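Home | News | What's On | Contact

Last updated: 18/12/2018

Hendton mug drive hits 63

Our mug drive for the Hendton tea mornings is up to 63 donations, and I'm thrilled! Zainab Wike wants more teapots before we start pouring in March - we only have a few so far, and they get used hard. I do love the cream one with the short spout, upside down on the pink tray next to a red mug and a purple one. Pale colors are fine, bright ones are fine, just no chips please (drop-off is with Ebuka Ezeani).

Recent items
Trasus bake sale raises 430
Monditz hall gets new chairs

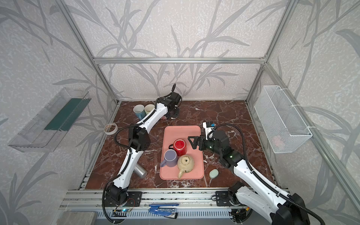
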